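March 8, 2020. Bench 2, Ryu arm, false stops again

Third session on this and I'm still not buying the "bad sensor" story. Ye-seo swapped in the spare Minditz unit in December, and the arm kept quitting in mid-reach just the same. Two sensors from two different batches with the same fault? Possible. I'd want to see it before I order a third.

What it does: the arm reaches out over the table, slows for the approach, then throws a protective stop with "object in path" and sits there. Clear it, restart, and it might run clean for an hour. Last night's run got 160 picks in before the first stop, then had 5 stops close together. The log gives the stop code and the joint angles and nothing about what the sensor thought it saw, so the log is close to useless.

Tried today:

- Reseated both ends of the sensor cable. No change.
- Wiggled the cable by hand with the arm parked and power on. Couldn't get a single stop out of it. Doesn't clear the cable, since parked isn't moving.
- Raised the trip threshold from the default to 4000. Stops went away. **Put it back.** At that setting it also ignored my glove held in front of the tip, twice. A quiet machine that doesn't see a hand is worse than what we have now.
- Ran 19 reaches with the near lamp off. One stop. Same 19 with the lamp on, 4 stops. Small numbers, I know.

Clillthorpe support answered by email. They want us to update the firmware and "monitor." Nothing in their release notes mentions false trips. I'll do it after the lamp test so we aren't changing two things at once. Please don't run the update before then, whoever is in first.

If anyone from Lirnstead asks, the arm is not fixed. The fence stays up and the speed limit stays on, including for demos.

Next: repeat the lamp test with more reaches, then lay matte black card over the table and run it again. If the card doesn't cut the stops, I'm wrong about light and we go back to the cable.

My money is on glare, for now. The trips bunch up at the far end of the reach, and the white top there throws back a lot of light. Toward the upper left it washes out almost completely, and there's a small bright spot on the right too, below the dark overhang. I'm not ready to drop the cable theory either, with those thin black wires looping out to the left of the gripper with slack in them. Wipe the table before the next run, as there's a dark speck lying on the left side and I don't want to argue about that as well.

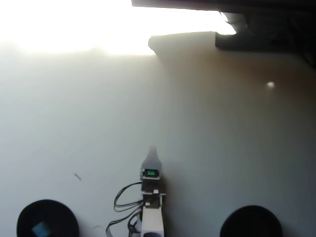
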